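I wash my jeans maybe every 36 wears, and I'm tired of defending it. My friend Eimear Moriarty does hers after one trip to the store — one! — and then wonders why the knees are gone by November.

Denim just doesn't need it. It needs a hook, an open window and a bit of patience, and if you drop soup on yourself you dab the soup and get on with your day. We've been trained to treat the hamper as the place clothes go at bedtime, clean or dirty, and I think it's mostly habit (my mother's, in my case, and she ran a load every Sunday whether we had one or not).
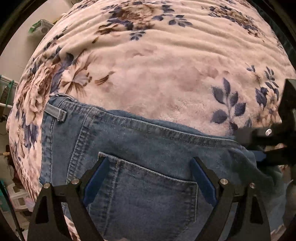 And please don't get me started on the dryer. A hot cycle is where good cotton goes to get short. I paid 90 dollars for my favorite pair and I'd like 5 more years out of them, so they get cold water, inside out, and then the line. Eimear says they'll smell. They don't, and I've made her check.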